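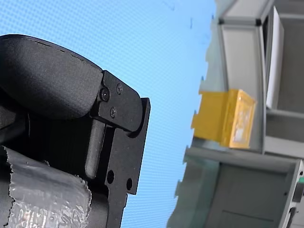 Titton Foundation
Small Spaces Grant, second progress report
Prepared by Leandro Esteban, Busico Activity Rooms
23 Nov 2021

1. Period covered

The report covers the fitting out of the activity room on Garrido Street, from the release of the first payment to the present date. The room is now in use. Work on the adjoining hallway has been moved to January and is not reported on in detail.

2. Flooring

The greater part of the first payment went to floor covering. The previous surface was hard and noisy, and families had raised this with us more than once. We chose interlocking foam mats in blue, with puzzle-type edges, so that a damaged tile can be lifted and replaced without disturbing the others. The textured face is easy to wipe and does not show marks readily.

The mats were bought from Mikon for 278 dollars against a budget line of 300 dollars. We ask that the difference be carried over to the storage line. Fitting was done in-house and no labor is charged to the grant.

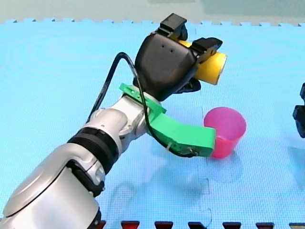 Seams between tiles are checked at the close of each session and pressed flat where they have lifted. A written cleaning routine has been posted by the door — staff follow it at the end of the day and initial the sheet.

3. Tabletop and floor items

Cups, cans and similar household items are used on the mats for sorting and setting-out activities. We have kept to plain shapes and strong colors, among them pink and yellow, which stand out well against the blue. Plastic is preferred for cups. Replacement of worn items is charged to the consumables line, of which 65 dollars has been spent to date.

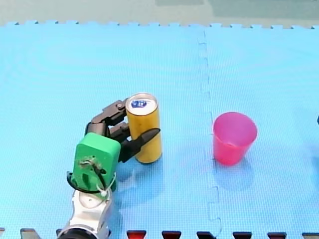

Items are returned to storage after use and the mats are left clear overnight. The storage labels requested at the last review have been ordered but not yet delivered.

4. Attendance

The room has hosted nine sessions in the period. Two further bookings were postponed at the request of the groups concerned — both have been offered new dates.

5. Matters for decision

We request approval to carry over the flooring balance as set out in section 2, and confirmation of the date of the second payment. Receipts are held at the Busico office and can be sent on request.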